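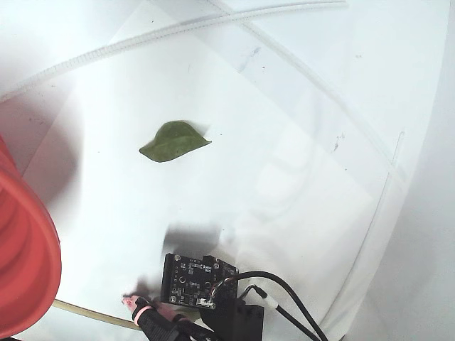 Leaf Area by Three Methods: Project Report
Demetrius Nakamura, Indcombe College, second-year Plant Biology

1. Why leaves

My original proposal was to measure the growth of a whole hedge. My supervisor, Dr Briggs, read it and asked whether I had ever met a hedge. We settled on single leaves.

The question that survived was a small one: how far do three cheap ways of measuring leaf area agree with each other, and does it matter if the leaf refuses to lie flat?

2. Method

I picked 54 leaves in April from the shrubs behind the Darex building, all from the same row and all below shoulder height, my shoulder being the standard. Each leaf was laid on white paper and measured three ways: tracing onto squared paper and counting squares, length times width with a correction factor, and counting green pixels in a photograph.

Leaves were measured first as they lay, with whatever curl they had, and again after a night under the heaviest book in the flat (a Skita shelving catalogue, which has finally earned its keep).

3. Results

Tracing and pixel counting agreed well for pressed leaves. For unpressed leaves the photographs gave smaller areas, as a raised edge takes up less room when seen from above. The shadow under a raised edge caused more trouble than the curl did. My first threshold setting counted shadow as leaf, and one modest specimen came out larger than my hand.

Length times width was the quickest and the worst. It assumes a tidy outline, and very few of mine had one. Leaves with a hump on one side and a bulge on the other did particularly badly.

I traced 81 outlines in all, including repeats. Counting squares takes more than 2 minutes a leaf and does nothing for the character.

4. Problems

Leaf 19 was measured twice under different numbers. Leaf 33 is missing. I have left both facts in the spreadsheet, at Dr Briggs's request.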